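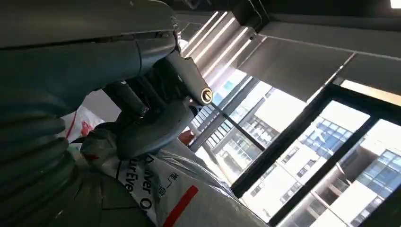 Re: [parcel-bench] Westovley bench, soft bags and the window

Search the archive Go Advanced

Quick one, between deliveries, sorry for the fragments. Answers under the quotes. Trimmed the rest.

> We're setting up a sort bench much like the one at Westovley and I
> have the table but not much else settled. First thing: do the
> plastic mailers go straight on the table or in something? Ours
> slide everywhere. Also we've got a choice of two spots, one by a
> big window and one against the back wall under the lights. Back
> wall is closer to the door.

In something. Always. Green plastic crate, the slotted kind, left end of the table. Soft mailers on a bare table will creep and then you've got one on the floor behind the leg and you find it in March. The crate doesn't have to be deep. Ours is too small if I'm truthful, two of the big white bags and it's stuffed, one ends up hanging over the rim. Still better than sliding. If you can get the next size up get that, I keep meaning to.

Don't stack the crates inside each other with bags in them. We did 39 parcels that way one morning and the bottom ones came out so creased the labels wouldn't read. Had to flaten every one by hand.

Window, no question. Daylight on a creased bag beats any lamp we tried. Ours looks straight across at the other buildings, tall panes, black frames, and you can read small print on a bag without picking it up. 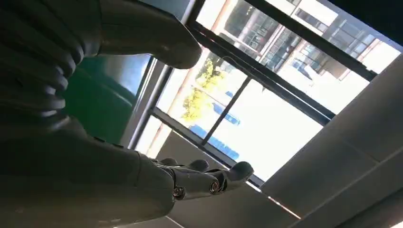

Only catch is glare at certain hours. Shiny plastic plus low sun and the scanner beeps at nothing. Turn the bag a quarter and try again, usually fine. We've got a slatted blind up there but keep it pulled partly up, it flaps when the heating comes on.

> Second: one scanner or two? Kaewmanee quoted us for a fixed stand
> plus a handheld and it seemed like a lot for a bench that does 21
> parcels on a normal day.

21 a day, you could do it with one handheld and patience. But get the stand if they'll bend on the price. Ours is the black column with the flat base, ruler marked along the front edge, so you get a rough width while the thing's sitting there. The sticker on the column is in Chinese and says to put the label face up. Worth putting the same in English next to it, everybody new puts them face down the first week, me included.

We keep two handhelds by it as well, a black one on a cable and a gray one. Keep the cable on the crate side. If it crosses the front of the stand it'll drag a bag off sooner or later.

> Third, and this is the dumb one: how do you deal with bags where
> the printing runs all over and you can't find the label?

Not dumb. The white ones with the red and black graphics are the worst for it, red stripe here, big lettering there, and the whole thing scrunched up so you only get half a word. What works for us:

- pull it flat by the two bottom corners first
- label side up, then onto the base
- smooth the label with your palm, not the scanner head
- if it won't read after two goes put it aside and keep moving

The put-aside pile gets done at the end. Most days it's 8 or under. 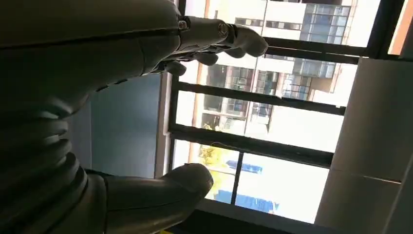
Istora bags read first time nearly always, matte finish. The Flumau ones are glossy and thin and I'd warn whoever's on your bench about them.

> Last thing, did you ever sort out the table surface? You said
> something on the list back in March about covering it.

Yes. Dark green. White bags show up against it, small stuff too, and the crate being green hasn't mattered the way I thought it would. Before that it was a pale top and we lost return slips on it constantly. Wipe it down with plain water, the spray stuff left it tacky and the bags stuck.
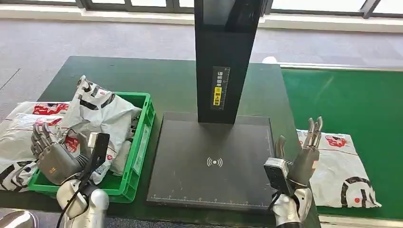

One more thing I forgot, leave a hand's width between crate and stand. We had them butted up together and you'd catch your knuckles on the rim every single bag. Moved the crate over, no more swearing.

If you want measurements I can get them next week, don't have a tape here. The cable on ours is long enough but only just, so ask for the longer one when you order. Kaewmanee had 34 of the crates left last I looked, the bigger size, might be gone by now. If you order some put me down for two and I'll pay you back, seperate from the bench money.

Got to go, van's here.

--
parcel-bench list, Westovley
To leave the list, reply with "leave" in the subject line

This archive uses cookies to remember your search settings. Accept Decline

Contact the list owner | © 2023 parcel-bench archive | Back to top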